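Bimanual handling subgroup – minutes, Thursday, 2:00 p.m.

Chair: Letay Sisay
Present: Flirnik (two), Sedard (one, by phone until item 4), Clungate test lab (three)
Apologies: Mansilla

1. Minutes of the previous meeting
Accepted with one correction. Under item 3, "shared wrist frame" should read "shared base frame". The calibration note already uses the right term.

2. Status of demonstration set
The card set now stands at 170 recorded demonstrations, all teleoperated by the same two operators. Sedard asked whether operator identity is stored with each episode. It is, but it is not passed to the policy. Letay Sisay noted that 106 of the 170 were recorded after the change to the gripper zero procedure, and proposed training on those alone as a second condition. Agreed.

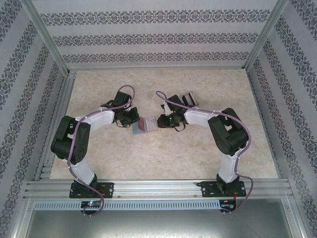 Regrasp failures took up most of the discussion. The baseline policy predicts both arms in one action chunk, and the errors cluster in the approach, before either gripper has closed. A flat card on the floor between two facing grippers leaves little room for correction, and a small lateral error in one arm tends to be copied by the other. Flirnik tested a variant in which each arm has its own action head and the two exchange only a short phase signal. On the held-out starts the variant completed 83 trials and the baseline 80. The chair's view is that this is too small a difference to report as an improvement. Flirnik agreed but pointed out that the failures are of a different kind: the variant stalls, whereas the baseline pushes the card away and keeps going. Stalls can be detected and retried.

Sedard questioned whether the held-out starts are really held out, as the card poses come from the same grid as the training poses, only offset. To be checked before any figures go into the draft.

3. Sensitivity to background
Mansilla sent written comments. The banded walls give the encoder strong straight edges, and it may be using them to locate the card. Mansilla suggests repeating the evaluation with plain walls and no retraining. Clungate can do this but needs the cell for a full day. There was some disagreement on order. Flirnik would prefer to finish the phase signal runs first so that only one thing changes at a time. The chair sided with Flirnik. 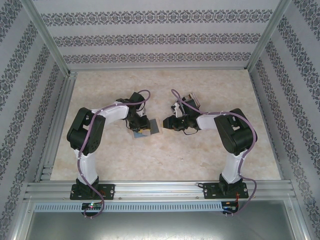 Cell layout: both arms on the front rail, patterned walls on three sides.

4. Cabling
Clungate raised cable slack as a possible source of drag at the wrist. No measurement exists. Log motor current on both wrists during free motion, with the present routing and again with the slack taken up at the elbow. Sedard left the call during this item.

5. Write-up
Method section is in draft. The term "coordination" is used in three senses and has to be fixed. Results wait on items 2 and 3. The chair asked that stall and push failures be tabulated separately, with the labeling rule given in full.

Actions
Flirnik – train second condition on the 106 later demonstrations; send logs.
Sedard – compare held-out and training poses.
Clungate – wrist current logs; book the cell for the plain wall run after Flirnik is done.
Letay Sisay – labeling rule for failures, one page.

Next meeting in November, same time. Closed 3:25 p.m.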